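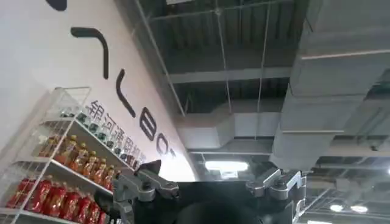 White wall and black lettering under an exposed ceiling.

Hard rooms, soft rooms: an interview with Annick Sawatzky
03/02/2019

Annick Sawatzky has worked in room acoustics long enough to have been paid to take out the same suspended ceilings she was once paid to specify. Her office, Lundton, advises on offices, showrooms and small factories. Most of the calls it receives concern speech.

"The client says the room is loud," she says. "We measure it and the level is often unremarkable. What they have is a long decay in the speech range. People raise their voices to get over it, and then the level really does go up."

The suspended ceiling, in her account, did more work than it got credit for. A mineral fiber tile with an air space behind it absorbs well across most of the speech range. Remove it and the slab, ducts and conduit are left exposed. Ducts scatter sound to some extent, but they absorb very little of it.

Her current case is a converted warehouse of 855 square meters for Bélanger, a furniture importer. The decay at 2000 Hz was acceptable on the first visit, helped by the upholstered stock. At 200 Hz it was not. The contractor had already bought thin felt panels and glued them to the walls.

"Thin felt on a hard wall is a treble control," Sawatzky says. "It made the room duller and left the boom alone. You can see why they did it. The panels come in nice colors and they go up in an afternoon."

The remedy was thicker absorbers hung below the slab with a gap above them. Evaristo Figueroa, who ran the calculations, wanted a continuous field over the sales floor. The client wanted the ducts visible. The drawing that went out in June has the absorbers in strips between the duct runs, with a few more over the entrance than either side had asked for.

Floors are a separate argument. Sawatzky says carpet is overrated as an absorber and underrated as a way of preventing noise in the first place, in particular footsteps and chair legs. She would sooner have a modest carpet and a good ceiling than the reverse.

She is less patient on the subject of machinery. A fan, a compressor or a washing machine is usually treated as an airborne noise problem, and the first request is for a cover or a door.

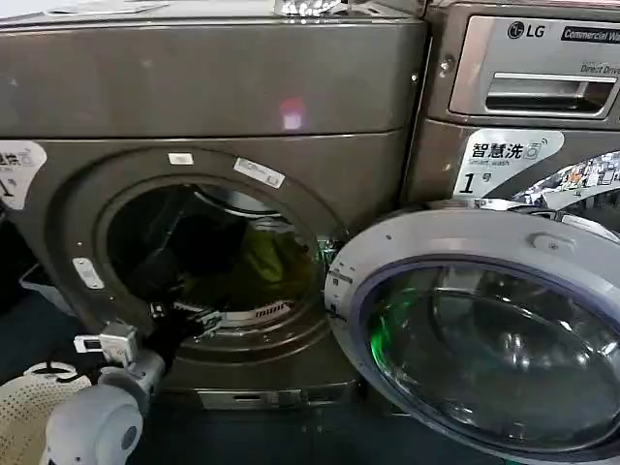
"Ask what it is standing on," she says. "If the floor is light and the mount is stiff, the floor is your loudspeaker. A door does nothing for the person downstairs."

In one apartment building, a change of mounts under the laundry equipment brought the level in the room below down by 6 dB. The mounts have to be chosen for the loaded weight and for the slowest speed at which the equipment runs for any length of time. Mounts that are too stiff pass the vibration straight through. Very soft ones let the equipment walk during spin - she has seen a supply hose pulled off that way.

Her colleague Sylvie Marchand now asks for the structural drawings before the first visit. They do not always arrive. When they are missing, Marchand takes an accelerometer along and the report costs more.

Sawatzky was asked what she would change in the way buildings are commissioned. She would like the decay time written into the lease, by frequency band, next to the lighting and the ventilation rate. Two of her clients have done so. The third struck the clause out on legal advice, and she is measuring that room next week.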